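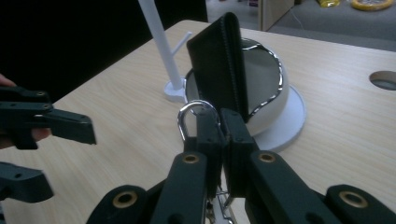 Week 5: Claims after a large storm

Notes by Adhiambo Ondieki, Insurance Principles, Jenside campus

Last week we looked at how a premium is set. Today the subject is what happens when many policy holders claim in the same week, and who pays in the end.

1. The excess

For a normal kitchen fire the excess is a fixed sum, for example $200. For wind damage many policies use a percentage of the sum insured. Students often mix these two. If a house is insured for $300,000 and the wind excess is 5 per cent, the owner carries the first $15,000 — even when the whole repair is only $16,000. Please do this calculation again at home with 10 per cent.

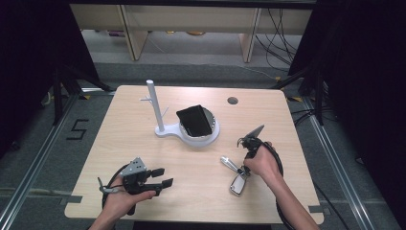
2. Average, or underinsurance

When the sum insured is lower than the real value, the insurer may reduce the payment in the same proportion. A house worth double its insured sum gets half of the loss, before the excess is taken. In our case study, the Kimaro family did not change their cover after they built a second floor, and they learnt about this clause only from the assessor's letter.

3. Reinsurance

A small insurer cannot keep all the risk of one coast on its own books. Selus, the insurer in our case, keeps the first layer of loss and passes the next layer to Kevulitz, its reinsurer.
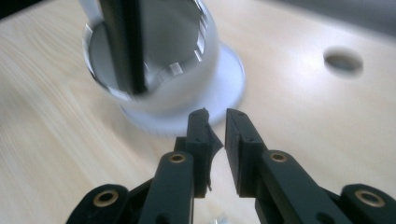 The reinsurer pays Selus and has no contract with the home owner. So if the money from Kevulitz comes late, Selus must still honour its claims on time, and for this it needs cash or a short loan.

Reading: chapter 3 of the course book, and the sample policy wording, section on wind and flood.

For the tutorial: write one page on whether a percentage excess is fair for owners of older houses. Bring it on paper.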